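hakolley-shift-sim
README / data card, still a draft

Simulated gripper-view episodes for the Briltach site. 3,556 total, 2,059 checked so far. Rest by end of April, hopefully.

Why: night crew at Briltach does the tidy and reset by hand. Plan is arm does the reset, crew moves to inspection and fault calls. Same hours, same pay grade, in writing. Training is 2 shifts, paid. Some of the crew still arn't keen, fair enough.

Sim rooms have plain walls, wood floors, furniture close to the gripper. Lots of near, blurry surfaces. 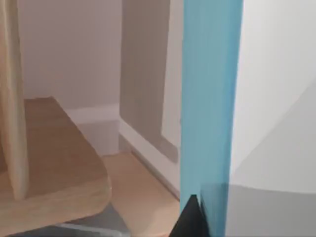
Labels come from the crew, not from us. Fix them in the sheet, dont edit the raw files. Access: Omolara Effiong.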